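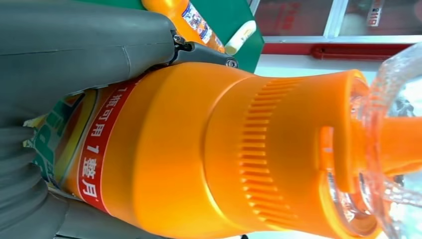 Budgeting a two-arm cell for household bottles – what should be on the parts list?
Asked by carville_bench in Automation / Purchasing

We have to submit an equipment request in February for a two-arm setup that picks up and re-orients consumer bottles and tubes. Mixed sizes, mostly glossy plastic, some with liquid in them. The arms are settled (Cuesta, the short reach version). What is not settled is grippers, spares and everything under "other". The quote from Skellard has a single line for end effectors and no consumables at all. How much should be held back for this, and is it worth having two different grippers?

3 replies

Innes Moffat
Accepted

Start with the fingers, since they wear out long before the arms do.
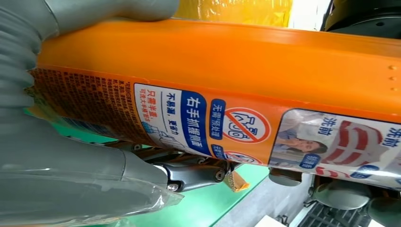 Finger pads and sleeves should be a separate line, priced per pair and ordered with the arms. We allow 15 percent of the gripper price per year and have used most of it each time. Size the stroke from your widest item with margin left over. A long glossy cylinder like the orange can, held near one end, puts the load well outside the fingers, so check the moment rating at the wrist as well as the payload. The payload figure on the data sheet assumes the mass is centered. Ask for both numbers in writing.

On mixed grippers: yes, if the budget allows it. A multi-fingered hand on one side and a parallel gripper on the other covers more shapes than a matched pair.

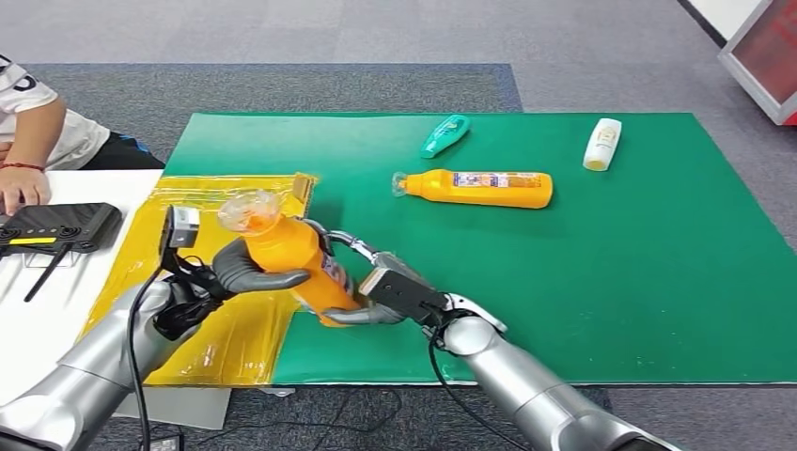

The cost is that you stock two sets of spares and maintain two drivers. Our second set of cables came to 162 dollars and was not in the original request – small, but it needed its own purchase order. Also budget for:

Wrist cameras, with one spare
Strain relief for the cable on each arm
A replaceable mat, plus plastic sheet if there is any liquid
Lead time of some 40 days on fingers (ours came through Droltwood)

droltwood_user2
what he said about the mat. get two. Soap residue gets everywhere and the part is cheap

pkl
Can't you just buy the same gripper twice? We did and it's fine. Only handling cartons though, so maybe not the same thing.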